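Re: [tiltemau-house] Kitchen sockets and the July rewiring
From: Austra Rozīte
Date: May 29, 2021

> Does anyone know if the kitchen circuit will be off for the whole
> of the work or only part of it? I was also told the old fuse box is
> staying, and I'd like to know who decided that.
> Stankevičius

The kitchen will be off for two days. The rest of the ground floor loses power in the mornings only. I asked Zerico for this in writing and they sent it on Thursday, so I can forward it to anyone who wants it.

The fuse box is not staying. Their first quote left it in place, and I think that is the version you saw. The second quote replaces it and costs 100 euros more. We agreed to it at the last house meeting, but the minutes went out late.

Please empty the fridge the evening before. The freezer in the cellar is on a separate circuit and has three free shelves. Label what you put there.

On the worktop, the electricians want the sockets behind it clear, so kettles, toasters and the like need to go into the hall cupboard.

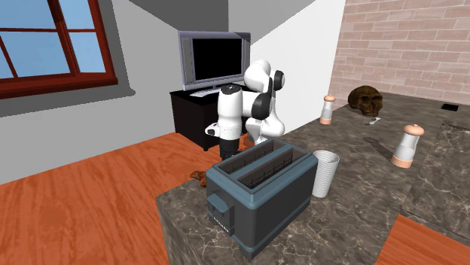
I still need someone to let them in at eight on the first morning, as I am on an early shift that week. Write to me off the list if you can do it.

Austra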